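Cómo se pone a punto la mano de un robot

Triltum es el nombre de una celda de trabajo. Una celda es el espacio donde un robot hace su tarea, con todo lo que necesita: el brazo, la mesa, la cámara, el ordenador que lo controla y una valla que separa a las personas de las piezas en movimiento. La tarea de Triltum consiste en coger vasos y tazas y colocarlos de pie.

La mano del robot se llama pinza. Una pinza de este tipo tiene dos dedos que se abren y se cierran. No hay músculos: un motor mueve unas barras unidas entre sí, llamadas eslabones, y los eslabones empujan los dedos. Cuando el motor gira hacia un lado, los dedos se acercan. Cuando gira hacia el otro, se separan.

Primer paso: parar la celda

Antes de tocar la pinza, la técnica pulsa el botón de parada y corta la corriente con una llave. La llave se guarda en el bolsillo hasta el final del trabajo. Un brazo apagado también puede bajar por su propio peso, de modo que primero se lleva a una posición de reposo.

Segundo paso: revisar los tornillos

Las placas de la pinza se sujetan con tornillos de cabeza hexagonal interior. Se llaman así porque el hueco de la cabeza tiene seis lados y la herramienta que encaja en él, la llave Allen, también. Con cada movimiento la pinza vibra un poco, y un tornillo puede aflojarse sin que se note a simple vista. En Triltum se comprueban cada 600 horas de funcionamiento. Para apretarlos se usa una llave dinamométrica, que avisa cuando se ha alcanzado la fuerza correcta. Si se aprieta de más, la rosca se estropea.

Tercer paso: limpiar y medir

El polvo que entra entre los eslabones actúa como una lija. Se retira con un pincel seco y después se mide el juego, es decir, lo que se mueve un dedo cuando debería estar quieto. En esta celda el máximo permitido es de 2 milímetros. Si se supera, se cambian los casquillos, unos anillos pequeños que rodean los ejes.

Cuarto paso: ensayar en el ordenador

Después de una reparación, el robot no vuelve directamente al trabajo. Primero se ejecuta el programa en un simulador, que es un dibujo en tres dimensiones con reglas de física. El simulador de la celda se llama Bumard. Dentro de él hay una copia de la pinza, una superficie y varios objetos. Si la pinza virtual choca con algo, no se rompe nada.
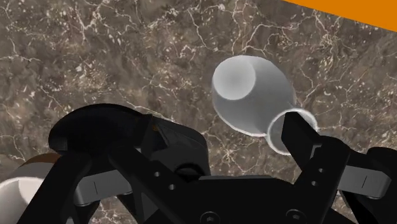
Un vaso tumbado es más difícil de coger que uno de pie. Puede rodar, y su cuerpo es más ancho por la boca que por la base. El programa tiene que calcular tres datos: dónde está el vaso, hacia dónde apunta y cuánto deben abrirse los dedos. La última serie de ensayos tuvo 3096 intentos, y en 49 de ellos el vaso se escapó. La técnica revisa esos casos uno por uno y corrige el ángulo de entrada de la pinza.

Quinto paso: volver a arrancar

Se cierra la valla, se devuelve la llave a su sitio y se enciende el brazo a velocidad reducida. La pinza se abre y se cierra varias veces sin coger nada. Luego se prueba con un vaso real. Si el agarre es correcto, se aumenta la velocidad y se anota en el cuaderno de la celda qué pieza se cambió y cuántas horas había funcionado.

Palabras de este texto

Casquillo: anillo que protege un eje del roce.
Celda: zona cerrada donde trabaja un robot.
Eslabón: barra que transmite el movimiento a otra pieza.
Juego: holgura entre dos piezas que encajan.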